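ホーム　お知らせ　現場から　規則集　バックナンバー　問い合わせ

Omesa便り　7月号
文：リヤ・アベラ(Liya Abera)、Flodeo 卓上作業グループ

卓上アームの作業規則、第二版について

卓上アームの作業規則が、今月から第二版になりました。第一版はA4で二枚でしたが、第二版は五枚です。長くなったことについて、すでに何人かの方から苦情をいただいています。私は編集の担当でしたので、どこが変わったか、なぜ変わったかを、この欄を借りて説明します。日本語は私の母語ではありませんから、読みにくい文があるかもしれません。規則の本文はアンカ・スタンチウさんが直してくれましたので、そちらは安心して読んでください。

対象になるのは、机の上にアームを固定して、小さい品物をつかんだり、箱やかごに移したりする作業です。遠隔操作で動かす場合も、学習した方策で自動で動かす場合も、同じ規則を使います。Chiriac棟の大きいアームは対象に入りません。あちらには柵があり、別の規則があります。二つを混ぜて覚えている人がいましたので、最初に書いておきます。

一、始める前の確認

第一版では「安全を確認してから開始すること」と一行だけ書いてありました。正しい文ですが、何を見ればよいかが分かりません。新しく入った人に聞いたところ、ある人は電源を見て、ある人は机の上を見て、ある人は自分の手を見ていました。第二版では、見る順番を決めました。

最初に固定です。アームの土台と、それを取り付けたレールを手で軽く押して、動かないことを確かめます。ねじは作業を続けると少しずつゆるみます。工具で締めるのは朝の一回だけでよいですが、手で押す確認は毎回してください。

次にケーブルです。手首から出るケーブルは、アームがいちばん遠くまで伸びたときにも余裕が必要です。余裕が多すぎると、今度は机の上で輪になって、品物を引っかけます。どのくらいがよいかは機体によって違いますので、各自の机で、アームをゆっくり端から端まで動かして決めてください。決めたら結束バンドでとめて、その位置にテープで印をつけます。印のない机がまだ三つあります。

その次が停止ボタンです。操作する人が、椅子に座ったままで届く場所に置きます。「立てば届く」は届くうちに入りません。ここはレミギウシュ・ルトコフスカさんが強く主張した所で、私は最初、少し厳しすぎると思いました。しかし実際に自分で座って試したところ、立ち上がるまでにアームは机の反対側まで動いていました。それで今は賛成しています。

最後に、各関節の表示灯を見ます。消えている関節があるときは、動かさないで電源を切り、ケーブルを確認してください。色の意味は機種によって違うことがありますので、机ごとの説明書をそばに置いてください。

二、机の上に置いてよい物

いちばん意見が分かれた章です。

第一版は「作業に必要な物だけを置く」でした。ダリウス・ラザールさんのグループは、これを非常に厳しく読んで、品物とかご以外は全部片付けていました。私のグループは、固定した小さい機器は「必要な物」に入ると考えていました。同じ文から二つの習慣ができたのは、文のほうに問題があったと思います。

第二版では、物を三つに分けます。動かす物、受ける物、動かさない物です。動かす物は、袋や箱など、グリッパーでつかむ対象です。受ける物は、かごやトレーです。動かさない物は、机の奥に置く小型の機器などで、アームが触れてはいけない物です。この三つのどれにも入らない物、たとえばコップ、電話、個人の工具は、机に置けません。

動かさない物には条件があります。アームの通り道の外にあること。置いたら、その日の作業が終わるまで位置を変えないこと。記録用紙に名前を書くこと。位置を途中で変えたときは、そこで記録を一度区切って、新しい組として始めてください。学習用のデータを取っている場合、途中で背景が変わった記録は、後で見る人が困ります。

受ける物は、かごの縁の高さが問題になります。縁が高いと、品物を持ったアームが上を通るときに当たりやすくなります。かごを使うときは、操作する人が最初に一度、品物を持たない状態で縁の上を通してみてください。一回で十分です。

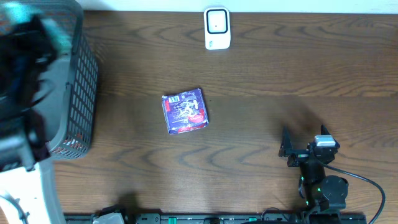
卓上作業。紫色の菓子の袋と、グリッパーを開いた右側のアーム。

三、袋の品物

袋は箱より難しいです。形が毎回変わりますし、つかむ場所によって中身がかたよります。表面が光を反射する袋では、カメラで見た縁と本当の縁が少しずれて見えることもあります。規則に袋だけの章を作ることには反対もありましたが、問い合わせのいちばん多いのが袋でしたので、短く入れました。

置き方は、毎回同じにしないでください。まっすぐ置いた袋ばかりで練習すると、少し傾いた袋をつかめなくなります。向きと位置を変えて置き、しかし、アームが届く範囲から出さないでください。範囲の端に置きたいときは、端の記録であることを用紙に書きます。

袋のまわりには、指が入るための空間を残します。二つの袋を重ねて置くのは、重なりを練習すると決めた日だけです。

つかむ力は、低いほうから始めてください。つかめなかったときに少し上げます。最初から強くすると、袋が破れて、机と床と、ときどき関節の中に菓子の粉が入ります。破れた袋は使わないでください。ただし、しわがある、角が少しつぶれている、という程度の袋は使えます。店の袋はみなそうですから、しわのある袋の記録も必要です。どこまでが「程度」かを聞かれましたが、中身が出るかどうかで判断してください。

バーコードのラベルは、はがさないでください。見た目が変わると、同じ商品として数えられなくなります。使った袋を食べてもよいかという質問も来ました。規則には書きませんでしたが、グリッパーで何十回もつかんだ物ですから、私はすすめません。

四、二本のアームを使うとき

左右二本のアームを同じ机で使う場合の規則は、第一版にはまったくありませんでした。そのころは一本しか使っていなかったからです。

二本とも動かす作業では、机の中央を共有の区域とします。共有の区域に入れるのは、受け渡しの動作を除いて、一度に一本だけです。もう一本は、自分の側で待ちます。待つときの姿勢は、グリッパーを開いて、指先が机に触れない高さとします。閉じて待つ人もいましたが、開いているほうが、次の人が見て状態が分かりやすいという理由で、開くほうにそろえました。強い理由ではありません。そろっていることのほうが大事だと私たちは考えました。

片方だけを使う作業では、使わないほうのアームの電源を切るか、待つ姿勢で保持するか、どちらかを始める前に決めて用紙に書きます。電源を切るとアームは自分の重さで下がりますから、切る前に必ず手で支えてください。これで指をはさんだ人が一人います。けがは軽かったですが、報告が出たのは二週間後でした。報告は当日にお願いします。

操作する人が二人のときは、声を出してください。「入ります」「出ました」の二つで足ります。初めは恥ずかしいですが、一日で慣れます。

五、速さ

速さについては、上限の数字を機種別の表にして、第二版の最後の頁につけました。ここでは考え方だけを書きます。

空間を移動するときの速さと、品物に近づくときの速さを分けます。品物に近づくときは、移動の半分以下です。遠隔操作に慣れた人ほど、この二つの差が小さくなります。リヴィウ・クルステアさんは私たちの中で操作がいちばん上手ですが、第二版の試行のとき、近づく速さを三回注意されました。本人の許可を得て書いています。

人が机の上に手を入れるのは、アームが完全に止まり、操作する人が「止めました」と言ってからです。品物を置き直すだけの短い時間でも同じです。この規則は第一版から変わっていません。変わっていないのに、守られていない回数がいちばん多い規則でもあります。

六、休憩

連続の作業は60分までとします。60分がたったら、途中の一回を終えてから、アームを待つ姿勢にして休みます。目が疲れると近づく距離の判断が悪くなることは、皆さんも経験があると思います。休憩のあとは、一の確認を最初からもう一度してください。二回目は早く終わります。

七、記録の書き方

試行の期間に集まった記録は3362件でした。そのうち、用紙が全部うまっていたのは2044件です。残りは、机の番号がない、使わないアームの状態が書いていない、失敗の理由が「失敗」とだけ書いてある、というものでした。

失敗した記録も消さないでください。失敗の記録は役に立ちます。しかし、理由が分からない失敗は使いにくいです。理由の欄は長い文でなくてかまいません。「袋がすべった」「かごの縁に当たった」「操作の間違い」で十分です。分からないときは「不明」と書いてください。推測を書くときは、推測であることが分かるようにしてください。

用紙は、今月からFlirkirikの画面でも入力できます。紙と画面の両方に書く必要はありません。どちらか一つにしてください。両方に書いて、内容が違っていた例があり、どちらが正しいか調べるのに半日かかりました。Flirkirikで最初に表示される番号1568は試験用の番号ですから、選ばないでください。消し方を問い合わせているところです。

八、まだ決まっていないこと

正直に書くと、第二版でも決められなかったことがあります。

一つは照明です。窓に近い机では、午前と午後で影の向きが変わります。カーテンを閉めて光をそろえるべきだという意見と、いろいろな光で記録するほうがよいという意見があり、どちらにも理由がありました。それで、今は規則にしないで、カーテンの状態だけを用紙に書くことにしています。手元に影ができて見えにくいときは、作業を止めて灯の位置を直してください。

もう一つは、机の模様です。木目の強い机では、品物の縁と木目を区別しにくいことがあるという報告が二件ありました。白い敷物をしくという案が出ましたが、敷物は動きますし、角にグリッパーの指が引っかかる心配もあります。秋まで両方の机で記録を続けて、それから決めます。木目の机を使っているグループは、敷物をしかないで、そのまま続けてください。

カメラの位置についても質問が来ていますが、これは別の文書になる予定です。担当はスタンチウさんです。

九、質問への答え

回覧のときに来た質問から、ほかの人にも関係がありそうなものを選びました。

手袋は必要か、という質問がありました。卓上の作業では使わないでください。布の手袋は指にはさまれやすく、はさまれたことに気づくのも遅くなります。

見学の人はどこまで近づいてよいか。床の黄色い線までです。線がない部屋では、アームをいっぱいに伸ばした長さに、人の腕の長さを足して考えてください。見学の人にも、停止ボタンの場所を最初に教えてください。

一人で作業してよいか。遠隔操作ならば、かまいません。自動で動かすときは、同じ部屋にもう一人いることが条件です。もう一人は別の仕事をしていてもよいですが、イヤホンはしないでください。

第一版の紙は捨ててよいか。捨ててください。机の横にはってある物もはがしてください。古い規則と新しい規則が並んではってある机を、先週一つ見ました。

第二版の紙は、各部屋の入口の棚に置いてあります。足りないときは私に連絡してください。間違いを見つけた方は、頁の番号と行を書いて送ってくださると助かります。日本語の間違いも歓迎します。二の章の「受ける物」という言葉は少し変だと言われましたが、よりよい言葉がまだ見つかっていません。

Omesa便りは毎月お届けしています。配信の停止や宛先の変更は、登録の画面からお手続きください。
当サイトでは、表示の改善のためにCookieを使用しています。　同意する　設定を変更する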